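Lists > Skustemlow Archive Users > Reading Room and Access > Message

From: Osvaldo Marinho, Reader Services, Skustemlow Regional Archive
To: Archive Users list
Date: Dec 31, 2024
Subject: Re: Closing of the Nolell annex and access to the Hyvönen papers

Dear list members,

Thank you to those who wrote following our first notice on the Nolell annex. I have taken Ulises Aravena's message as the basis for this reply because it covers most of the points that others raised with us privately. His message is quoted in part. Where a question has been put to us by several people in different forms, I have answered it once.

Ulises Aravena wrote:

> I would be grateful for some clarity on the closing of the annex. I have been
> working through the Hyvönen papers since August and am roughly at the end of
> the business letters, with the family letters and the parish material still
> to come. The notice says that the papers "will remain accessible during the
> transfer." It does not say where, or whether one has to order them in advance.
>
> My second question concerns the Forovitz maps. At Nolell they are kept flat
> in the drawers behind the desk and a reader can compare two sheets side by
> side. Will this still be possible in the main building? The sheets of the
> river survey overlap, and the overlap is where the errors are. Seeing them
> one at a time is of little use to me.
>
> Third, the finding aid. Many of us have copies of the old typed list with our
> own notes in the margins, and our published footnotes refer to the old box
> numbers. If the boxes are to be renumbered, I would ask that the old numbers
> be kept somewhere that a reader can find them.
>
> Finally, may we go on using our own cameras? The staff at Nolell have been
> generous about this and I would be sorry to see it end.
>
> Ulises Aravena

I will take these points in order.

1. Access to the Hyvönen papers

The papers are being moved in three groups: business letters, family letters, and parish material. The business letters are already in the main building and may be ordered in the ordinary way. The family letters will be moved next. The parish material will stay at Nolell until the new shelving has been inspected and signed off by our building services office.

While a group is in transit it will not be available to readers. We regret this, and we have tried to keep each interval short. The status of each group is posted at the inquiry desk and is updated at the start of every working week. Readers who travel a long distance are strongly advised to write to us before they make arrangements. A written confirmation from Reader Services that a box is available will be honored, and the box will be held for the named reader for the period stated in the confirmation.

Orders must reach us by noon on the working day before the visit. At Nolell it was often possible to ask for a box and receive it within minutes, as the stacks were next to the reading room. The stacks in the main building are on a different floor, and deliveries are made at set times. Readers may order up to 12 boxes for one visit, and may have one box open on the table at a time. Unused boxes can be held over to the next visit if the reader tells the desk before leaving.

Please note that a small part of the Hyvönen papers is closed under the terms of the original gift. The closed items have not changed. They are described in the finding aid by date and type only, and no member of staff is able to make an exception. The question of when they may be opened is one for the family's representatives, and we will forward a written request if a reader wishes to make one.

2. The Forovitz maps

The Forovitz maps will be kept flat, as before. They will be stored in new drawers near Room 423, which has been set aside for large-format material. Two sheets may be consulted side by side on request, and I can confirm that this includes the river survey.

Room 423 seats fewer readers than the map area at Nolell. For this reason a booking is required. Bookings are made for a half day and may be extended if no other reader is waiting. We ask that readers state the sheet numbers when booking. Staff will lay out and put away the sheets; readers should not open the drawers.

Several of the most heavily used sheets have been backed with linen in the past, and on a few of these the old backing has started to lift at the corners. Those sheets will be issued in clear sleeves until they have been treated. The sleeves do cause some glare, and I am aware that this is an annoyance for anyone trying to read the fine pencil work on the survey. A reading lamp with an adjustable arm can be requested at the desk. If a reader believes that a detail cannot be read through the sleeve, the conservator may be asked to attend while the sheet is taken out, and such requests should be made with the booking.

Tracing is not permitted, with or without a protective sheet. This was also the rule at Nolell, although I understand that it was not always enforced.

3. The finding aid and box numbers

There will be some renumbering. The old list was typed over many years by different hands, and the same number was used more than once in the business letters. It was not possible to carry this into the new catalog without causing mistakes at the delivery stage.

The old numbers will be kept. Every entry in the new finding aid has a field headed "Former reference," and this field can be searched. A printed table matching old and new numbers will be kept at the inquiry desk, and a copy may be requested by mail. Footnotes which give the old numbers therefore remain usable. In new work we ask authors to give the new number first and the old number in parentheses after it.

We would also welcome corrections. Readers who have used the papers for years know things about them that are written down nowhere else – the name of a correspondent who signed only with initials, or the right date of a letter that was misfiled. If your copy of the typed list has notes of this kind, please consider sending us a photocopy. Notes that lead to a change in the finding aid will be credited to the person who supplied them, unless that person asks otherwise.

4. Cameras and copies

Readers may go on using their own cameras for private study, without flash. A form must be signed once a year. Readers who signed the form at Nolell do not need to sign again until it expires. Photographs intended for publication continue to need permission, and the fee scale has not changed.

Tripods may be used in Room 423 only, and should be mentioned when booking.

5. Seating, lockers and hours

Other members asked about the reading room itself. General consultation will take place on the fourth floor of the main building. Coats and bags go in the lockers by the elevator. Pencils are available at the desk. Laptops are welcome, and there are outlets along the window wall. The room opens later in the morning than Nolell did and closes later in the afternoon. The midday closing that applied at Nolell has been dropped.

Room 415, on the same floor, is a general workroom and is not part of the reading room. Archive material is not issued there. The worktable has a white top, and we are considering the same finish for the new reading tables, for which members had asked for something lighter in color than the dark tables at Nolell.

White tabletop, Room 415
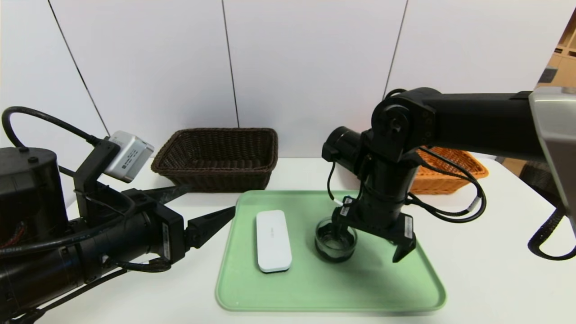
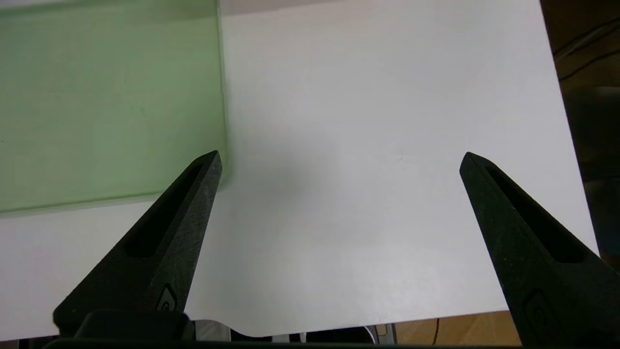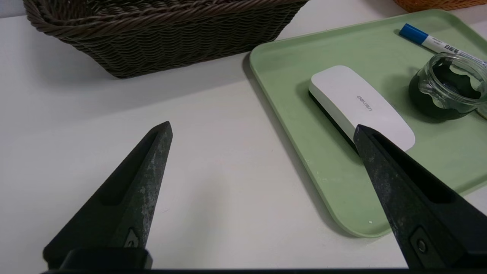

Comments on the choice of reading tables may be sent to Reader Services at the usual address. Members who find a bright surface tiring over a long day are asked to say so, as a gray finish is also offered by the supplier and no order has been placed.

6. Transitional arrangements

Reader cards issued at Nolell are valid in the main building until the date printed on them. The card number stays the same on renewal.

Boxes now on hold at Nolell under a reader's name will be transferred with the hold in place. Readers need take no action, but those who no longer need a hold would help us by releasing it.

The inquiry desk at Nolell will remain staffed, on a reduced basis, for as long as the parish material is there. Readers who wish to see that material should book through the main building and not by calling the annex. The telephone at Nolell will be diverted, and messages left on the old line may not be collected the same day.

Members have asked what will become of the annex building. The archive holds it on a lease, and the decision on its future use rests with the owner. I have no information to pass on.

A further notice will be sent to this list when the family letters are ready to be ordered. Questions about a particular box or sheet are best sent to Reader Services directly, with the reference number in the subject line. Questions of general interest are welcome here.

Yours sincerely,

Osvaldo Marinho
Reader Services
Skustemlow Regional Archive

Recent messages in Reading Room and Access

Closing of the Nolell annex: first notice
Forovitz maps: index sheet missing from the printed guide
Re: Photographing bound volumes without a cradle
Hyvönen papers: reading the clerk's shorthand
Locker keys not returned
Re: Renewal of reader cards by mail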